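Laundry Robot Trial Paused After Arms Refuse to Let Go

By Omid Jafarzadeh

If you have ever tried to take a sock back from a puppy, you will have some idea of the trouble they ran into at Idgate this October. The company has been teaching a two-armed robot to pick clothes up off a bed and put them where they belong, and for most of the fall it had been going along very nicely. Then, a little after three in the afternoon, the robot took hold of two pieces of clothing, one in each hand, and would not give either of them back.

No one was hurt, I'm glad to say, and the clothes came out of it fine. But the grippers stayed shut through two release commands from the operator's desk, and then through a third one sent from a handheld remote, and that was enough for the team to press the stop button and call off work for the rest of the day. The trial has been on hold ever since, and it will stay that way until the folks at Gernent, who supply the grippers, have finished going over them.
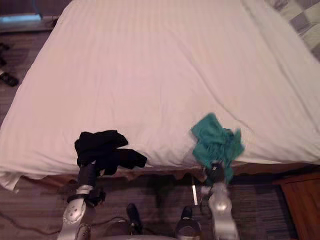
It took a while to sort out what had gone on, and I'll try to tell it the way it was told to me, over a very large pot of tea. The robot runs on a control program called Clorkeck, which looks after the arms, and the grippers have a little program of their own that looks after the fingers. The two are supposed to talk to each other all the time. When Clorkeck says open, the fingers open, and when the fingers have opened they send back a short message to say so.

On the afternoon in question the messages had gotten out of step. The fingers were still answering a command that was already old by then, and so every time someone asked them to open, they took it as a request they had dealt with earlier and sent back a cheerful "done." The arms, believing them, went on to the next part of the job. That's the piece that worried people most -- a hand that won't open is a nuisance, but an arm that moves off believing its hand is empty can pull on whatever it happens to be holding.
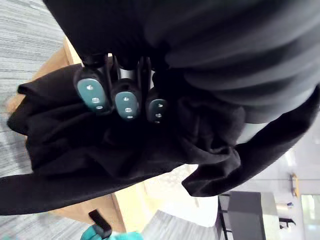

Could the robot have hurt somebody if their sleeve had been caught in its fingers?

The arms are limited in how hard they can pull, and Idgate says the stop button worked the first time it was pressed, but a person caught by the sleeve could still have been tugged off balance, and for that reason the company is treating it as a safety matter and writing it up in full.

The logs have turned out to be a great help, even if reading them sounds like a chore and a half. The team had saved 2,421 grasps since the trial got going, and they have now been back through every last one. In 2,319 of them the fingers opened on the first request and there was nothing whatever to see. The rest were slow, and most of those were slow by so little that you would have needed the log in front of you to know it. Still, they were there, and nearly all of them came late in a long session, when the robot had been running for hours without a restart.

That got everyone thinking about the number of messages waiting in line. Clorkeck can hold 300 of them for each hand before it is meant to throw out the oldest and carry on. On the day of the fault the line for the left hand had reached 337, and the throwing-out had never happened. The engineers found a setting that had been left over from an earlier version, back when the robot had only one arm and the line never got anywhere near that long. It was a small thing, tucked away in a file that hadn't been opened in ages, and I'm told there was a fair amount of groaning when it came up on the screen.

The right hand's line was shorter, and that puzzled them for another day or so, until they saw that both hands wait on the same clock. Once the left had fallen behind, the right was dragged along with it.
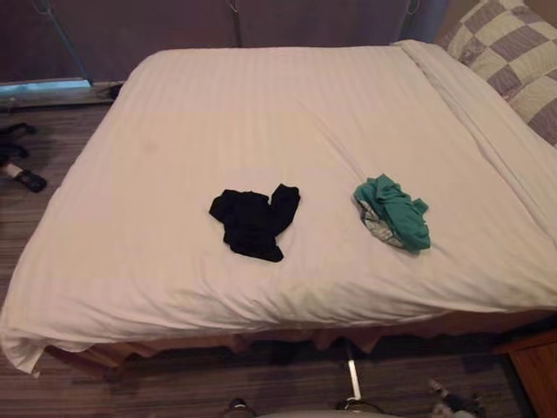
So what happens now? Well, a few things have changed already. The setting has been fixed, and the robot gets a fresh start between sessions whether it seems to want one or not. The arms will also be made to check for themselves that the fingers have opened, using the finger positions instead of taking the gripper's word for it, and if the two don't agree the arms are to stay exactly where they are and wait for a person. That last change is the one the operators had been asking for since the summer, and they were very kind about not saying so too often.

Gernent, for its part, is looking at whether the fingers ought to have some way of being opened by hand when everything else has failed. As it stands you need a small tool to back the drive off, and on the afternoon of the fault the tool was in a drawer on another floor! There are now two of them hanging by the door, on hooks, with a sign.

The trial had been due to move on to a bigger job, with a whole hamper's worth of washing and a visit from Azimi, the hotel group that has been following the work with an eye to its own rooms. The visit has been put off, though Azimi has asked to see the report when it's ready and has been good-natured about the delay. A spokeswoman there said they would much sooner hear about a stuck hand now than find out about it with guests down the hall, and it's hard to argue with her.

Idgate plans to begin again with short sessions and soft items only, no buttons or zippers to start with, and with an operator standing next to the stop button the whole time. Cables and power leads will be gone over before each session as well -- they had nothing to do with the fault, but the team went looking at everything that week and decided the habit was worth keeping.

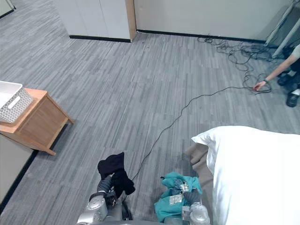 Both arms at work with the black and teal cloths during the clothes-handling work at Idgate.

The full report is expected once Gernent's checks are done. Anyone who has worked with the same grippers and seen them slow to open late in the day is asked to get in touch with the Idgate safety desk, and to send along the logs if they still have them.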